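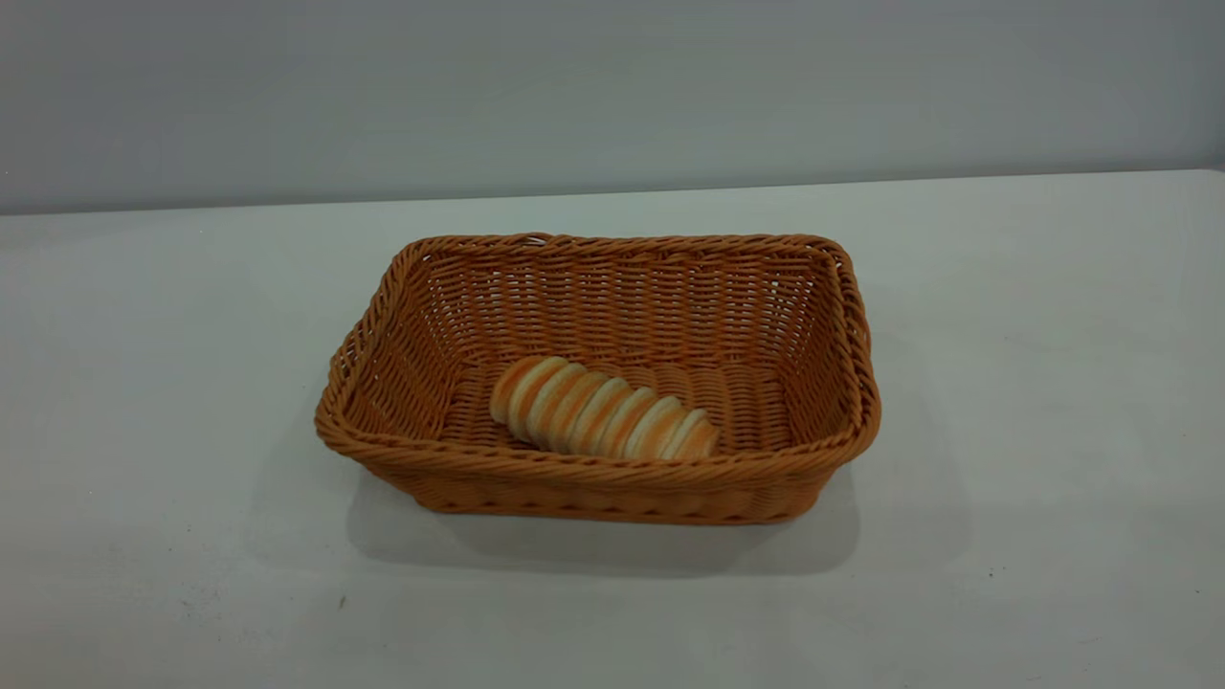
Bench view, loaf in basket

Cumumo cell list – wrist camera and finger offset
Reading time: 1 minute

> After the finger swap our Ospina cell closes a little to
> one side of the target. The bench camera agrees with the
> taught points. Is it the tool offset or the wrist
> calibration? We have 7 taught points and would like
> to keep them.

Check the tool offset first. On the Zamell controller the offset is stored per finger set, and a swap does not reload it. Load the set by hand, home the gripper, then jog to the bench zero and compare.

If the error stays the same at every wrist angle, the camera mount has moved. If it turns with the wrist, it is the offset.
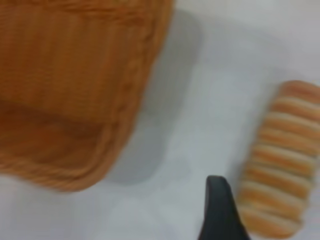 Wrist view, finger beside the loaf

For the second check, stop the arm before you grab a still. Ours come out soft while the wrist is moving, and the edge fit is no use on them. We wait 200 ms after the stop and average 100 readings – fewer is fine on a bright bench.

Taught points survive both fixes. Save them anyway.

Our torque limit for bread is 74 on the Zamell scale. Do not copy it to other fingers.

Recent messages
- Homing fault after power loss
- Finger pads, Kunatmont order
- Re: Bench zero drifts overnight

Contact the list owner | Cumumo cell list | Back to top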